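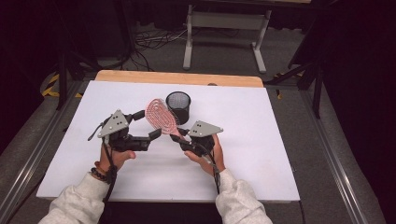
*Zwei Handgreifer, eine Haarbürste und ein Stiftebecher aus schwarzem Drahtgeflecht: Arbeit mit dem Set Lonero.*

**Pressemitteilung**

# Lonero bringt das Greifen in die eigenen Hände: Nendon stellt Handgreifer-Set für Demonstrationsaufnahmen vor

**Trundstead, im September.** Wer schon einmal versucht hat, einem Roboter beizubringen, wie man eine Haarbürste in einen Becher stellt, der weiß, wie lang so ein Nachmittag werden kann. Man braucht den Roboterarm, man braucht jemanden, der ihn fernsteuern kann, und man braucht eine gehörige Portion Geduld mit allen Beteiligten. Das Team von Nendon hat diese Nachmittage in den vergangenen Jahren selbst zur Genüge erlebt, und aus vielen Gesprächen am Werktisch (und mindestens ebenso vielen in der Kaffeeküche) ist nun ein Produkt geworden, auf das wir uns wirklich freuen: Lonero, ein Set aus zwei Handgreifern mit Kameras, Kabeln und Aufnahmesoftware, ist ab sofort bestellbar.

Die Idee ist schnell erzählt. Eine Person nimmt in jede Hand einen Greifer und erledigt damit eine ganz gewöhnliche Aufgabe, so wie sie es eben tun würde. Die Greiferkameras zeichnen auf, was zwischen und vor den Fingern geschieht, und wer möchte, ergänzt die Aufnahme durch eine weitere Kamera auf Kopfhöhe. Der Roboterarm darf in der Zwischenzeit im Labor nebenan etwas anderes tun oder auch noch gar nicht angeschafft sein, denn für die Aufnahmen selbst wird er nicht gebraucht.

„Mir war wichtig, dass man das Gerät in die Hand nimmt und nach ein paar Minuten nicht mehr darüber nachdenkt“, sagt Surachet Paisan, der bei Nendon die Entwicklung von Lonero leitet. „Unsere ersten Muster waren viel zu kopflastig, da taten einem abends die Handgelenke weh, und das sieht man den Aufnahmen dann leider auch an. Wir haben den Griff mehrmals von vorn begonnen, bis Menschen mit kleinen und mit großen Händen gut damit zurechtkamen.“

## Kleine Aufgaben, gründlich geübt

Zum Set gehört ein gedrucktes Begleitheft mit Übungsaufgaben, in das unser Team viel Liebe gesteckt hat. Es beginnt bewusst bei den unscheinbaren Dingen des Alltags: einen Gegenstand am Stiel fassen, ihn drehen, ihn über einen Becher führen und darin abstellen. Das klingt bescheiden, doch ein schmaler Griff und eine enge Öffnung verlangen von beiden Händen einiges an Abstimmung, und gerade die kleinen Korrekturen unterwegs sind es, die ein lernendes System später so gut gebrauchen kann. Im Heft steht zu jeder Aufgabe, womit man den Tisch bestückt und wo man die Dinge für den nächsten Durchgang wieder hinstellt, damit eine Serie abwechslungsreich wird und trotzdem vergleichbar bleibt. 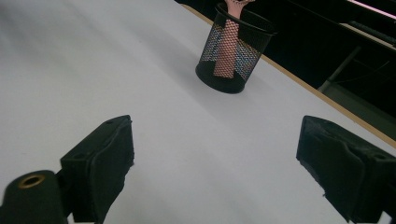

Auch die Umgebung behandelt das Heft ausführlich, denn hier werden nach unserer Erfahrung die meisten Stunden verloren. Eine ruhige, helle Arbeitsfläche hilft sehr, ebenso ein Licht, das nicht im Laufe des Vormittags über den Tisch wandert. Feines Drahtgeflecht, glänzende Oberflächen und gemusterte Gegenstände sind ausdrücklich willkommen! Sie gehören zum wirklichen Leben und damit auch in die Daten, und wer sie von Anfang an einplant, erspart sich später manche Überraschung.

Die Kabel laufen bei Lonero an den Unterarmen entlang. Das war im Haus durchaus umstritten, und eine kabellose Variante lag lange auf dem Tisch. Am Ende gab den Ausschlag, dass beide Greifer über viele Stunden hinweg zeitgleich aufzeichnen sollen, ohne dass jemand zwischendurch einen Akku tauschen muss. Die Finger tragen an den Innenseiten eine Polsterung, die mit der Zeit verschleißt und sich mit einem kleinen Schraubendreher ersetzen lässt. Zwei Paar Ersatzpolster liegen jedem Set bei, weitere können einzeln nachbestellt werden.

## Nam sortiert, was der Tag gebracht hat

Für die Aufnahmen selbst liefert Nendon die Software Nam mit. Sie führt die Bilder der Kameras zusammen, schneidet die einzelnen Durchgänge auseinander und fragt nach jeder Serie freundlich nach, welche davon behalten werden sollen. Das Einrichten dauert beim ersten Mal 20 Minuten, wenn der Rechner schon bereitsteht. Alle Daten bleiben auf dem Gerät der Anwenderinnen und Anwender, ein Konto ist nicht erforderlich.

Während der Erprobung in unserer Werkstatt in Trundstead sind auf diese Weise 3864 Durchgänge entstanden, verteilt auf rund 500 Arbeitsstunden. Orathai Nakpan, die bei Nendon die Schulungen verantwortet, hat einen großen Teil davon begleitet und dabei, wie sie erzählt, auch selbst noch einmal neu greifen gelernt.

„Am Anfang bewegen sich fast alle zu schnell, weil sie es besonders gut machen wollen“, berichtet Nakpan. „Ich bitte die Leute dann, sich vorzustellen, sie würden einem Kind zeigen, wo die Bürste hingehört. Dann werden die Schultern locker, und die Bewegungen werden ruhiger. Eine Teilnehmerin hat mich nach der Schulung gefragt, ob sie die Greifer übers Wochenende mit in ihre Küche nehmen darf, und ich habe mich über kaum eine Frage so gefreut.“
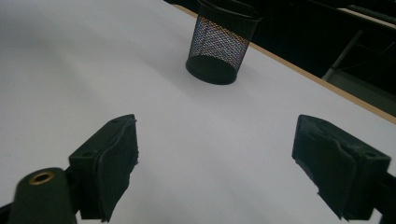
*Blick zwischen den gepolsterten Fingern eines Handgreifers über die weiße Tischplatte.*

## Preis, Lieferumfang und Schulungen

Lonero kostet 911 Euro zuzüglich Versand. Enthalten sind der linke und der rechte Handgreifer mit Kameras, die Anschlusskabel, die Ersatzpolster, das Begleitheft in deutscher und englischer Sprache sowie eine unbefristete Lizenz für Nam. Tisch, Stative und Rechner gehören nicht zum Lieferumfang. Eine Liste mit Zubehör, das sich bei uns im Alltag bewährt hat, schicken wir auf Anfrage gerne zu.

Schulen und Hochschulen können das Set vor dem Kauf für vier Wochen ausleihen. Wer lieber erst einmal unter Anleitung probieren möchte, ist herzlich zu den Einführungskursen in Trundstead eingeladen, die Orathai Nakpan in kleinen Gruppen hält. Eigene Gegenstände dürfen mitgebracht werden, je alltäglicher, desto besser.

**Über Nendon**

Nendon entwickelt und fertigt in Trundstead Werkzeuge für die Arbeit mit lernenden Robotern. Zum Angebot gehören neben Lonero auch die Aufnahmesoftware Nam, Schulungen und die Reparatur sämtlicher eigener Geräte.

**Pressekontakt**

Nendon, Presse und Öffentlichkeit, Trundstead. Testgeräte für Redaktionen und Gesprächstermine mit Surachet Paisan vermittelt die Pressestelle. Abdruck honorarfrei, über ein Belegexemplar freuen wir uns.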